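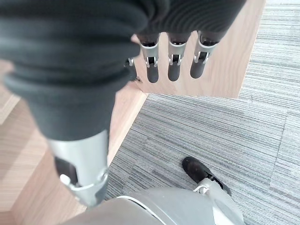

**Can you train a useful grasping policy on this data?**
Probably a weak one. We tried, and it did well on the objects it had seen and badly on most others.

# Mistix hand set

Recordings made by the Cleston robotics club for its spring project. There are some 2000 short episodes, and 100 of them are held out for testing.

## What we'd warn you about

- The club poster says "general manipulation." The set has 13 objects in it, so treat that claim accordingly.
- Success labels were entered by whoever was driving. We rechecked the test split and changed a lot of them. The training split has not been rechecked.
- Wrist views lose sight of the object when the fingers close. Don't expect to read contact off them.
- Joint logs before April use the old finger order. `fix_order.py` swaps them, but test it on your own copy first.

## Layout

```
mistix/
 train/
 test/
 labels.csv
 fix_order.py
```

Version 3 replaces the earlier uploads. Scores reported on those aren't comparable, including ours.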